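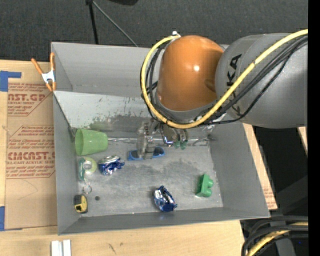

On the list, Cherkaoui wrote:
> Did you retrain the grasp scorer for the Bullport runs, or is it the same weights as before? The jump on thin objects looks too big to me for a change in sampling alone.

Same weights! I was suspicious too, so I went back through the logs last night. All we changed is how candidates get picked. The old code took the top 200 by score and they'd all bunch up on one easy thing (usually a cup), so the sunglasses and anything else skinny hardly got a look. Now we spread them over the whole bin first and score after.

We trained on 3800 grasps and haven't added any since — that's the part I like best. It does cost us 2 extra seconds per pick on the Clikell box, and crushed cans are still a pain, I think because the depth gets so noisy on shiny metal.

I've only got 4 bins' worth of runs so far, so please don't quote me yet. Imel has the sampling branch if you want to try it on your own clutter. I'd love to see if it holds up!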